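Display lettering on fabric: notes from the backdrop rework

Zamau facilities newsletter, September
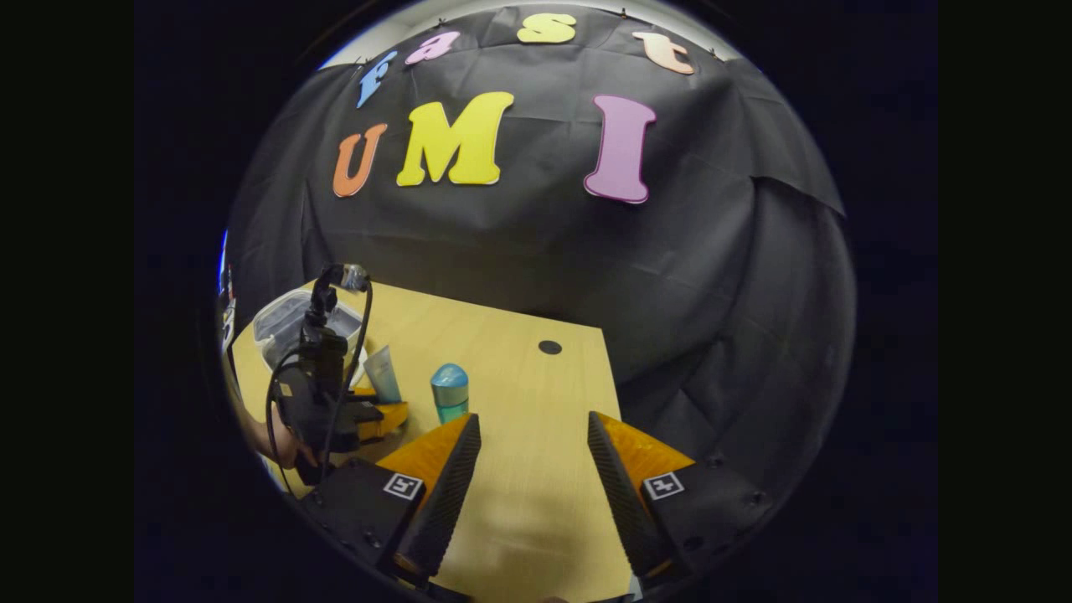 Foam letters remain the preferred option for temporary signage over black cloth. They weigh very little, they can be repositioned with pins, and a thin white edge keeps the colored face readable against a dark ground. The points below come out of the September rework and replace the short note in the spring issue.

Fabric. Loose folds are acceptable behind a table but shift the letters out of line as the cloth settles. Pin the top edge first, leave it overnight, then set the lettering. Cloth from Kuster is supplied folded and needs steaming on the reverse side only. The Grerby cloth is heavier and should not be hung from pins alone.

Letter size. Two sizes are enough. Lowercase works for a secondary line and large uppercase for the main one. Mixed colors are fine at both sizes. Pale yellow and peach read well on black. Dark blue loses contrast first when the room lights are lowered, so check it with the lights at the evening setting.

Spacing. Set the large row before the small one. Measure from the center of each letter, not from its edge, or a narrow capital such as I will look stranded. Khoa Ông has cut a card spacer for this, kept in the top drawer of the supply cabinet. Return it after use.

Fixing. Use 3 pins for a large letter and two for a small one. Push them through the foam at a slant. Double-sided tape was tried on the Susano cloth and pulled fibers out of the weave on removal. It is no longer stocked.

Tabletop. Light wood in front of a black cloth gives a clear line at the back edge, and small plastic items in blue or teal stand out well against both. Cups and bottles should be set down after the pinning is finished. Lidded clear containers may stay on the table provided the lid is closed. Route any cable through a grommet where the table has one.

Stock. The supply cabinet holds 326 foam letters following the September check, sorted by case and then by color. Vowels run short before anything else. A reorder of 56 has been placed, mostly lowercase a and e. Spending on display materials for the year stands at $2,186, including the steamer.

Requests for lettering go to Khoa Ông with the exact wording, the case of each line and the width of the cloth. Requests without a width will be sent back.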